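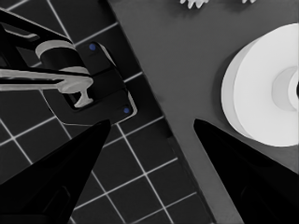 Demo cell check, open day, Friday 9:30
Site: Utow, bay 3

1. Barrier tape up, walkway clear. OK
2. E-stop, both sides. OK, left one stiff, tell Flarura
3. Speed cap at 200. Was set higher, changed
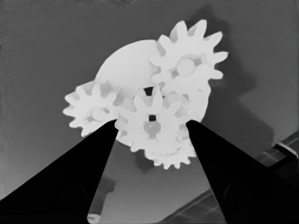
Gear assembly on its backing plate, between the fingers.

4. Finger tips: no chips, no play. OK
5. Visitor screen lags by nearly 5 sec. Cludine to look before doors open

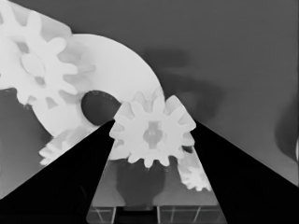 Handling talk for guests needs cutting, 26 slides is way too much. Start with the gear in the grip, slot through the bore, and ask what has to line up. Then the parts with the longer teeth. Altıntaş group is in frist, keep it short.

6. Spare gears in tray, lid on. Not done
7. Floor cables taped. OK, redo by door
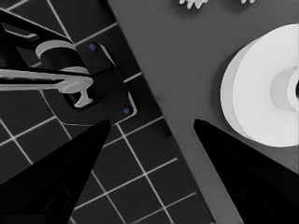
8. Sign-in sheet and pens at desk. Pens missing agian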